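The Lid Problem
Pots wear out slowly. Their lids get lost, cracked and orphaned long before that, and most kitchens have no plan for them.

By Raymonde Zacharias
10 Apr 2024

Open the lower cabinet in almost any home kitchen and the pots will be fine. They nest, more or less. The lids are behind them, standing on edge or lying in a pile, and the one you want is at the back.

I spent part of the winter in Drerkcombe with people who think about this for a living. Plumau, a small housewares shop on the main street, sells replacement lids and not much else. It opened as a general cookware store and gave up on the pots after a few years. There was more call for the tops. The shop now keeps 1,199 lids on its shelves, from egg-pan size up to covers wide enough for a stockpot.

Most of the customers come in with a pan under one arm. The clerk measures across the inside of the rim, then across the outside, and writes both numbers on a slip of paper. People who measure at home tend to do only the outside, and they come back.

Glass or metal

The first choice is what the lid is made of. Metal is lighter and can be dropped. Glass lets you see whether the rice is boiling over without lifting anything and losing the steam. The trade is weight and a certain amount of care – a hot glass lid should not go under a cold tap, and one with a chip in the edge should be thrown out.

Glass also shows everything. Starch, oil and hard water all leave a film, and a lid that looked clean in the dish rack will look different against the light. Khương, a noodle restaurant two doors down from the shop, uses glass on its front burners and metal in the back. The cooks there wipe the glass ones with vinegar at the end of the night, dry them with a cotton towel, and hang the towel over the rail for the morning.

At home the same method works well enough. Use plain white vinegar and warm water, go over both sides, and pay attention to the groove where the glass meets the rim. An old toothbrush gets into it. If the knob comes off with a screw, take it off now and then and wash under it. Dishwashers don't reach that spot, and it gets brown.

A quick check is to hold the lid up and look through it at something with a pattern. Smudges and streaks that disappear against a blank wall are easier to pick out against leaves and berries.

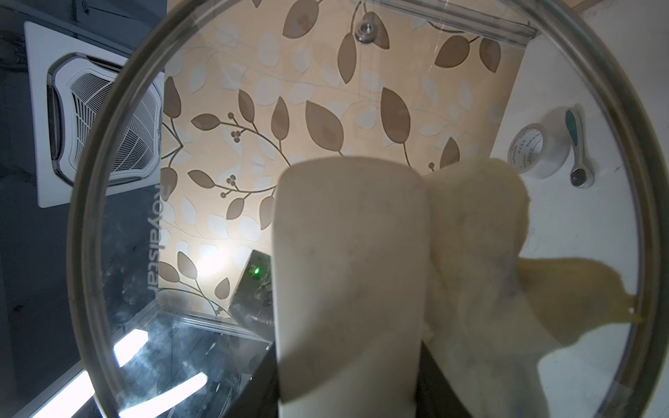

Where to put them

The usual answer is a rack on the inside of a cabinet door. It works for small and medium lids. Large ones stick out too far, and the door won't close, or it closes and the shelf behind loses half its depth.

A drawer is better if you have a deep one. Stand the lids on edge, biggest at the back, with dividers between them. Burer, which makes wooden kitchen inserts, sells a divider with pegs that can be moved as the collection changes. A dish rack cut down to fit does nearly the same job.

Turning the lid upside down on its own pot also works, and the pots still stack if the knobs are short. It takes up more height, and the top pot in a stack of three will wobble.

Before buying anything, put every lid on the counter and match each one to a pan. I did this in November and ended up with two lids that fit nothing in the house. One went to a neighbor. The other, a wide glass one, turned out to fit my mother's old skillet, which had been covered with a dinner plate for as long as I can remember.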